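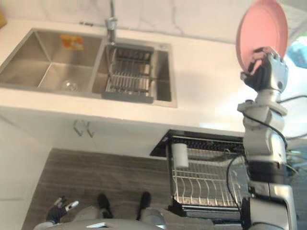
14th May – Curnham kitchen, dishes and sink

Pink oval plates go in the bottom rack from now on. The rim is too high for the top one and the spray arm catches it. Iona Morrison and I tried both ways this morning.

Drying rack stays over the right basin, left basin kept clear for rinsing. Wires are spaced for dinner plates, so the ovals lean a bit. Fine if you leave a gap between them.

Ran the dishwasher on the 90 minute program. 3 plates still had a film along the rim – rinse aid was low, topped up. Donnie Jardine thinks the water softener hasn't been touched since February. Need to check the salt.

Still to do: new sponge, descale the tap, label the cutlery drawer.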